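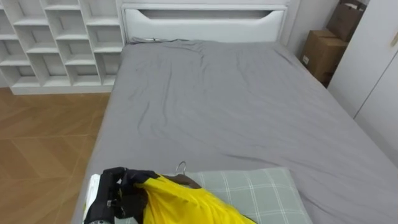
*Lobo's hand on the collar of the yellow one, over the bed.*

I've been looking after Lobo since March, and I want to write down what that involves, mostly so I can point people at this page when they ask me if it's "pretty much done." Lobo is the name Zolmont gave the arm. The hand on the end of it comes from Gratulitz and the control software is called Trutum, and each of those three parties believes the other two are the problem. I'm paid by none of them directly. I get the callouts.

The job it's supposed to do is pick up clothes on hangers in a bedroom and move them where they belong. My own view, for what it's worth, is that a person does this in a couple of seconds while thinking about dinner. But the arm is here, so it might as well be set up right.

## Fingers first

The manual says to start a session with the arm homing routine. I don't. I start with the fingers, since a hand that has drifted will pass the homing routine just fine and then drop everything it touches all morning.

With the power off, I bend every joint by hand through its full travel and let go. It should come back smoothly. If one joint lags behind its neighbors, there's usually lint in it. Fabric sheds a lot more than you'd think when something grips it over and over, and the fuzz works its way into the gaps between the finger segments and packs down. A soft brush gets most of it. For the rest I use a wooden toothpick. Cameron Doolan used a dental pick once and scratched a sensor pad, and we waited two weeks for the replacement.

Then the finger pads get wiped with a barely damp cloth. The manual says alcohol. I used alcohol for the first month and the pads went shiny and hard, so I quit. Gratulitz says that's impossible. I have the pads in a drawer if they want to come look at them.

## The collar problem

Anything matte and stiff is easy. The yellow garment is the one I use for checking because it's the one that goes wrong. It's glossy and light, it crumples, and it slides on itself, so a grip that would hold a cotton shirt all day lets it creep.

There's also the question of what the hand is gripping. The fingers close around the top of the garment and the neck of the hanger together. As far as Trutum is concerned there is one object. Physically there are two, and they don't move as one. Squeeze too lightly and the hanger swivels inside the cloth. Squeeze hard and the fabric bunches up under the fingers, the software reads the extra thickness as a good grip, and it backs the force off. You can guess what comes next.

Shona Te Moana wrote the grip settings, and she gave me a number to start from: 24 percent closing force, hold, then step up by 2 until the hanger stops turning when you nudge the hook. I was doubtful about nudging the hook as a test. It looks like something you'd do to a gate. But it finds trouble that the built-in grip score doesn't, and I've stopped arguing about it with her. I still argue about the grip score. It gave a confident green to a hand holding nothing except its own thumb.

## Wrist

The wrist housing is where I'd look before calling anyone. There are four screws under the cover, and at least one of them backs out slowly with use. You won't see it. What you notice is the hand arriving a little off to one side, always the same side, and everyone decides it's a vision problem and recalibrates the camera. Kane Ngata did that for most of an afternoon before either of us took a screwdriver to it.

My routine:

1. Power down at the wall. The soft stop on the tablet leaves the brakes energized and I don't like having my fingers in there on the strength of a tablet.
2. Support the arm before you loosen anything.
3. Cover off, screws out one at a time, clean, a small dot of threadlocker, back in.
4. Snug them in a cross pattern, then go back over them.
5. Cover on, and check that the cable isn't pinched behind it. Move the wrist through both ends of its travel and watch the cable the whole way.

I skipped step 5 once.

## Working over a bed

The people who specced this had clearly tested it over a table. A mattress gives. If the arm comes down a bit low over a table it hits something solid, the force reading jumps, and it stops. Over a mattress it just keeps pressing, politely, into the sheet, and Trutum decides it's still traveling through air. So the lower limit has to be set by hand, and it has to be set at the pillow end as well as the middle, because a pillow is higher than the sheet and softer than both.

I set mine with the pillow in place and a garment lying over it, which is the worst case I can think of. Then I drop the approach speed to half. Corey McAlister from Zolmont told me half speed makes the demo look slow. Well, it is slow.

Loose things around the bed matter too. Cables are the one I worry about, a thin dark cable on a gray sheet especially. I walk around the bed before every run and look for anything the hand could close on by mistake. There's supposed to be a feature for this coming. Tavion Ambrose has seen it work on his bench and says it's good, and I believe that he's seen it work on his bench.

## What I log

Gratulitz wants the hand serviced every 200 hours. I think that figure was picked because it's round. Hours don't tell you much when one hour might be spent parked and the next spent clenching slippery fabric. I log grips instead, plus the force at which the hanger stopped turning. When that force starts creeping up from one session to the next, I clean the pads and check the wrist, whatever the hours say. So far the creep has shown up before the drops do, though I've only been at it a few months and I wouldn't bet money on it yet.

The log is a paper notebook on a string. Trutum has a maintenance screen, and it lost my entries in the last update. I've asked for them back and been told there's a ticket.

Next up is the thumb joint, which has started to click when it opens. Gratulitz says clicking is within spec. I've ordered the part anyway.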